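Honora 社区中心 二月例会 记录(速记整理,未校)

周四 19:05 开始,比通知晚了五分钟,钥匙又没拿对

到场:Nabila Kamel(主持)、Lorraine Birkett、Cirilo Huerta、Kane Whitcombe,另有住户若干,签到表在 Lorraine 那里
请假:Tarmo Rätsep(书面意见一份,会上由 Nabila 代读)
记录:Kane

## 1. 上次记录

无大改动。Cirilo 指出上次写的“屋顶漏水已处理”不准确,应为“已报修”。改过来。Lorraine 说“走廊灯”那条漏了她的名字,补上。其余通过。

## 2. 遗留事项

- 走廊灯:换了,楼梯口那盏还是闪。电工说是镇流器,不是灯管。Lorraine 再催。
- 屋顶:Entwistle 的人来看过,说是排水沟堵,瓦没事。清沟的报价还没收到。Cirilo 觉得先自己爬上去看看就行,Nabila 不同意,保险不包。等报价。
- 钥匙:侧门钥匙现在有几把在外面,没人说得清。决定:全部收回,重新发,发的时候签名。Kane 做登记表。
- 留言板:旧通知撤掉了。有人把瑜伽班的也一起撤了,已经贴回去。
- 后门口的自行车:贴了条,下月例会前没人认领就移到棚里。

## 3. 借书角

这一项讲得最久,四十分钟左右。

背景(给没来的人):借书角开在前厅,书是各家捐的,现在登记在册 737 本。没登记的另有两箱,在储物间,还没拆。去年秋天起不收押金,改成写名字和电话,自己拿自己还。

Nabila 先讲情况。借的人多了,还回来的慢。童书最严重,绘本那一层基本空。有家长反映孩子想借的一套借了几个月都没回来。她打过电话,一半号码是错的,或者字认不出来。

Lorraine:不赞成恢复押金。当初取消就是因为有人觉得麻烦干脆不借。书是捐的,丢几本正常。

Cirilo:丢几本正常,一层都空了不正常。建议每家最多借 7 本,超过要先还。

有住户问,两个孩子的家庭怎么算。讨论了一阵。有人说按人头,有人说按户,按人头的话登记本要重新画格子。没定下来,先往后放。

Tarmo 书面意见(Nabila 读,大意):
- 借期应该写明,现在本子上没有归还日期这一栏,谁也不知道什么叫“晚”
- 不要罚款,收了钱还得记帐
- 绘本可以盖章,章在抽屉里,一直没用过
- 他愿意负责修补书脊,需要胶和布带,自己有一部分

关于借期:Kane 提三周,Lorraine 提一个月,理由是大家每月反正要来开一次会。举手,一个月通过。

关于本数:按户,每户 7 本,绘本另算,绘本每次 2 本。Cirilo 保留意见,他觉得绘本限得太紧。三个月后再看。

关于催还:改成在留言板贴书名,不贴人名。Lorraine 起先反对,觉得还是难看,后来同意,条件是贴之前先打一次电话。

关于分类:现在小说按作者排,其他的随便放。有住户愿意每周来理一次,但要求别再把菜谱塞进历史那一格。菜谱单独给一格,放最下面。外文书也单独放。

关于不收的书:过期教材、杂志、受潮发霉的,一律不收。门口写清楚。上次有人放了一整袋旧电话簿在门外,最后是 Kane 拖走的。

Drallton 那边的借书点问能不能跟我们换书,每季度换一批。大家都觉得好,具体怎么运没谈。他们那边侦探小说多,我们这边园艺多得放不下。Nabila 先写信问他们要多少。运的话 Cirilo 有车,但只能周末。

行动:
- Kane:新登记本,加“归还日期”栏,字大一点
- Nabila:给 Drallton 回信
- Tarmo:修书,材料费凭票报
- Lorraine:门口告示(收什么不收什么)
- 储物间的箱子:下次例会前拆开登记,谁有空谁来

## 4. 春季旧物交换日

日子未定,看 Tiltadham 那边的集市是哪天,别撞。去年撞了,人少一半。

形式照旧:带东西来,拿东西走,不收钱,剩下的当天自己带回去。“自己带回去”这一条去年没执行,走廊堆到四月。Lorraine 要求写进海报,用粗体。

电器收不收?Cirilo 说收,现场插电试。Nabila 担心安全。折中:只收小件,Cirilo 在门口检查,他说不行就不行。没他在场就不收。

衣物要洗过。鞋子成双。这也要写,去年有单只的。

玩具:缺件的要在袋子上注明缺什么。拼图不数了,信得过就拿。

茶水:由大家轮,Kane 列班表。杯子带自己的,厨房那批缺口的准备扔掉。Lorraine 说还能用,没扔成,下次再议。

场地怎么摆,讨论如下:
- 衣架靠墙
- 书不进交换日,直接去借书角,免得又混
- 白色长方桌放小件,餐具、玩具、文具都上这张桌
- 大件不进屋,放院子,下雨就改在棚里

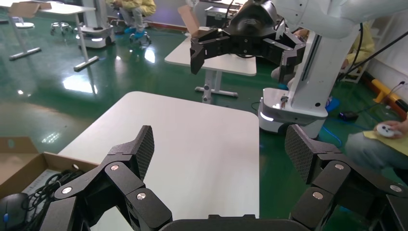
## 5. 暖气和开放时间

周二晚上冷,打太极的那组提了好几次。定时器还是冬令时那套,有一段时间对不上。Cirilo 说调过,又跳回去了,可能是断电以后自己复位。下周他带说明书来弄。说明书在哪里?据说在厨房最上面的抽屉,也可能在 Tarmo 家。

周末上午要不要开?目前周六开到中午。有人希望周日也开两小时,给带孩子的家庭。问题是谁开门谁锁门。没人当场答应。先试一个月的前提是凑够人,凑不够就算了。报名写在留言板上,下次例会截止。

电费比去年同期高,Nabila 觉得是厨房的旧冰箱。拔掉看一个月。里面的东西请各自拿走,月底清空,不另行通知。

## 6. 其他

- 厨房水龙头滴水,垫圈的事,Cirilo 顺手换。
- 合唱组想多要一个柜子。储物间清完再说。
- 院子的门闩松,风大时响,邻居来说过一次。Kane 带螺丝来。
- 有人捡到一副老花镜,棕色盒子,在 Lorraine 那里。
- 停车:开会当晚请不要堵侧门,送菜的车进不来。
- 住户问能不能借投影。可以,提前说,用完自己收线。上次线是打着结还回来的。
- 邮箱密码改了,需要的找 Nabila 当面要,别在群里问。
- 花坛:Lorraine 想种豆子,有人想种花。一边一半。

## 7. 下次

仍为周四晚七点,前厅。议题提前交给 Nabila,临时加的放最后。

预定要谈:
- 每户按人头还是按户(Cirilo 要求重提)
- 缺口杯子
- 清沟报价(如已收到)
- 交换日日期和海报搞
- 周日开放的报名结果

20:50 散会。Lorraine 锁门,钥匙已签收。

补:散会后 Tarmo 来电话,胶他有,布带没有,要买宽的那种。说明书也不在他家。

补二:第 3 项里“绘本每次 2 本”是指每户每次,不是每个孩子。有两位住户走的时候问起,特此写明。如果记错了请在下次会前告诉我。 Kane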